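Melquiades Cortés spent 14 years on his history of the Selgate campaign, and he says most of that time went on one man's letters. The book, The Quartermaster's Winter, is published by Zotside. It follows an army that hardly fought at all between the first snow and the middle of March, and asks how it was fed.

"Battles get the shelf space," he says. "I wanted to know where the flour came from."

The flour came, for the most part, from two mills on the river, and the man who bought it was Captain Dravier. Earlier writers gave him a footnote as a thief. Cortés began with the same view and dropped it after reading the account books.

"He was late with his returns and rude to everybody. The sums are right, though. I went through them twice."

The letters had been kept by the Ranasinghe family, who let him copy them at their kitchen table over two summers. There are 200 of them, mostly short. Many ask for nails or axle grease. A few complain about a general who moved camp without telling the supply wagons, and these are the ones Cortés quotes at length.

Asked if the general comes out of it badly, he takes a while to reply. "He comes out of it as someone who didn't read his post. I don't think he was a coward. The charge of cowardice comes from a memoir written thirty years later, and I say so in the notes."

The maps gave him the most trouble. The old survey puts the Selgate ford on the wrong side of the village, and every book since has copied it. He walked the bank himself – in waders – before he would let the new one be drawn.
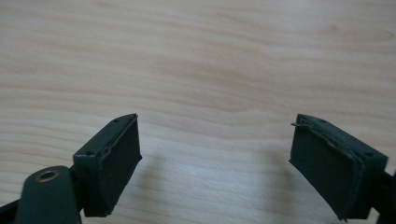

Words: Books desk | 2018-04-28 | Filed under: Authors, Military History

He is not planning a second volume. The spring fighting has been covered well enough, he says, and he would sooner write about the mills.

"There's a good set of wage books. I've only looked at the first one."

The Quartermaster's Winter is out now in hardback.

Related items
Five books on armies and their suppliers
Review: A Garrison Town in Peacetime
How to read an old campaign map
Interview: editing a soldier's diary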